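Why I stopped looking for the man behind the curtain

My father kept a folder. It was a fat green thing with a string tie, and into it went every newspaper clipping that proved, to him, that somebody had arranged matters in advance. The closing of the Hermans mill was in there, and the bypass, and the year the bank on the corner changed its name twice. He would take it out after supper and spread it over the table and say, "Now you tell me that's a coincidence," and my mother would go and run the dishwater.

I have been thinking about that folder since April, when our town had its own small uproar, and I've put off writing this post because I still have to buy my bread next to the people involved. But a few of you wrote to ask what I made of the Wendanon water business, so pour yourself something and settle in, because I've never managed to tell a thing briefly in my life.

For those of you who live elsewhere, the short version goes like this. The town sold its waterworks to a company called Ollevero. The sale went through at a meeting that ended well after ten at night, on a vote that was listed on the agenda under "other property," and by the time most of us heard about it the papers were signed. The next bill went up by 79 dollars a year for a house like mine. You can imagine the talk! Within a week I had heard that the mayor owned stock, that the mayor's brother-in-law owned stock, that the whole thing had been settled years ago at a fishing lodge, and (my favorite, from a woman in the pharmacy line) that it all went back to a group of bankers in Switzerland who wanted the aquifer.

I wanted to believe at least one of these. I'll admit it. There is a comfort in it, a kind of warmth, when you're angry and you can picture a face. So I did what my father never did, and I went down to the town hall and asked for the records. The clerk was very nice about it and let me sit at the little desk by the radiator for as many afternoons as I liked. There were 2165 pages. I read most of them, skipped the pump specifications, and ate a great many peppermints.

What I found was duller than a fishing lodge and it made me a good deal angrier. The waterworks had been losing money for years. Everybody on the council knew it, and every one of them had, at one time or another, voted against raising the rates, because raising the rates is how you lose your seat. There was a repair fund on paper, and it was borrowed from to pave the road out by the school, and then borrowed from again. Six separate reports said the mains needed replacing. The last one ran to 468 pages and had a cover letter that practically begged someone to open it. Then a company came along with a check, and the check covered the hole, and everybody in that room was tired and wanted to go home.

You may say that's a conspiracy of a sort, and I've gone back and forth on it at the kitchen sink more evenings than I'd like. The agenda wording bothers me very much. Somebody typed "other property" and knew perfectly well what it meant. I asked, and was told it was the usual heading for any sale, and when I went back through the older agendas I did find it used that way for a tractor and a strip of land behind the cemetery. So there you are. A waterworks got the same two words as a tractor.

My trouble with the Swiss bankers is that they let everyone off the hook. If it was all decided in Zurich, then my own councilman, who waves at me from his truck, didn't do anything, and neither did I, and I should have. I had lived in this town through every one of those budget meetings and I had been to exactly none of them. The minutes list the members of the public present, and page after page the line is blank.

My father would have hated that paragraph. He was a clever man and a kind one, and he could tell you who sat on the board of every railroad in 1910, but he didn't vote in a local election after I was in grade school. He thought it was all fixed. I wonder now how much got fixed simply by people like him staying home.

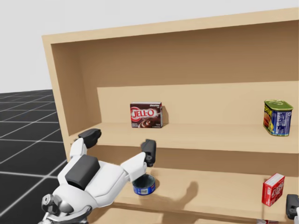

Sem Schouten wrote back to me after reading a draft of this and thought I was being far too easy on them: you can have lazy councilmen and a company that knew just how lazy they were, he said, and Ollevero doesn't turn up in a town by accident with a check the exact size of the hole. Somebody gave them the number.

He has a point there, and I don't have an answer for him. I did look for how Ollevero came by the figure and the file has a letter from them that begins "further to our conversation," with no note anywhere of the conversation. I've asked for it. The clerk says she'll look.

In the meantime my neighbor Isia and I have started going to the meetings. They're long, the chairs are terrible, and at the last one we spent the better part of an hour on leaf pickup. But our names are in the minutes now. If you live here and would like a ride, leave a comment or knock on the side door. I usually set off a little before seven, and there's room for three in the back if nobody minds the dog blanket.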